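Pravside Jerko Two-Arm Teaching Bench

Home > Teaching benches > Jerko

In stock. Item no. 3055
Page updated 18/02/2022

Show it once with your own hands, show it a few more times, and let the arms have a go. That's the whole idea behind Jerko, and after all these months we still grin when we watch somebody try it for the first time!

Jerko is a tabletop bench with two small arms, made for people who want to teach a robot everyday jobs without writing a motion program for each one. You move, the arms move with you, and the bench keeps a record of the whole thing: joint positions, gripper opening, video, all on one clock. It suits a university lab, a high school robotics room with a patient teacher, or a spare corner at home if you have a sturdy table and forgiving family members.

Two ways to teach

By hand. Press the foot switch and the arms go light. Take hold of each one just behind the gripper and walk it through the job. Most visitors start this way (kids go straight for it), and it's a lovely way to get a feel for how far the arms reach and where the elbows want to go. The catch is that your own hands end up in the video, so we mostly use it for single-arm moves, for setting start positions, and for working out a plan before recording.

By remote control. The Rumen hand controllers are a pair of small lead arms that clamp to any desk edge. They have the same joints in the same order as the arms on the bench, so if you turn your wrist, the bench arm turns its wrist. Squeeze the trigger and the gripper closes. You can sit right beside the enclosure or across the room, with the live view on a monitor. We record nearly everything this way now. It takes an afternoon to get comfortable and then something clicks, and you stop thinking about joints at all and just pick up the cup.

You can switch between the two in the middle of a session. The recorder marks which one you were using.

What a session looks like

Set the table. Put out whatever the job needs, then bring both arms to the rest pose.

Press record and do the job at a calm, steady pace. Quick little corrections are fine and even useful, so please don't throw out a run because you had to nudge something twice.

Stop, rate the run with one tap, reset the table and go again. Move things a bit between runs! A mug that always stands on the same spot teaches the arms where the spot is and very little about mugs.

We like 25 good runs before a first training pass on a simple pick-and-place. Two-handed jobs such as holding a plate steady while the other arm sets something on it want more, and our own breakfast tray set is up to 96 runs and still growing. 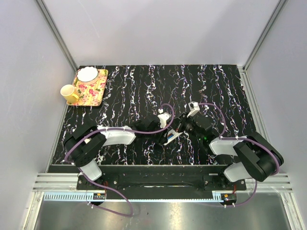 Both arms mid-table with their grippers facing each other; breakfast tray, plate and mug at the back left.

Why we keep changing the tabletop

Jerko ships with a plain gray mat, and we sell the Crăciun surface pack for people who want variety. It holds 11 printed mats: marble streaks, wood grain, checks, one very loud floral, and so on. Swap one in every few runs and your recordings stop leaning on a single background. It's a cheap trick and we love it. The flowery tray we use in our own sessions came out of a kitchen cupboard, and you should absolutely raid yours too. Scalloped rims, odd handles and busy prints are all good practice material.

In the box

Two follower arms with grippers, mounted and tested
Mounting plate and aluminum front rail
Enclosure panels and frame posts
Rumen hand controllers, one pair, with desk clamps
Foot switch
Overhead camera and bracket
Recording software on a USB stick, plus a download code
Plain gray mat
Hex keys, spare screws, cable ties

Not in the box: a computer, a monitor, and the Crăciun surface pack.

Setting up

Plan on a quiet morning. The arms arrive bolted to the plate, so most of the work is putting up the posts and sliding in the panels. Leave slack in the arm cables. They need room to loop over the forearm when the elbow folds, and a cable pulled tight will tug at the wrist and show up as a tiny wobble in your recordings. Run the zeroing routine before you plug in the hand controllers.

If one arm lags behind its controller, check the plugs at both ends of the rail first. It's nearly always a plug.

From a Jerko owner

"I had the arms passing a sponge from one to the other by the second evening. My favorite part is the hand controllers. I forgot I was holding anything and started reaching for the sponge with my shoulder." Fulgencio Sepúlveda

Common questions

Can left-handed people teach on it? Yes, and you can swap which controller drives which arm in the settings.

Can two people teach together, one per arm? They can, and it's great fun, though the runs come out less tidy than with one person on both.

Do I own my recordings? Completely. They stay on your computer in open file formats.

Can I buy a single hand controller? Yes, from the Rumen parts page. Left and right are sold separately.

Is there a newer version coming? A softer set of finger pads goes on sale in March and fits every Jerko already out there. Four screws per gripper and you're done.

Related items: Rumen hand controllers / Crăciun surface pack / Replacement arm cables / Foot switch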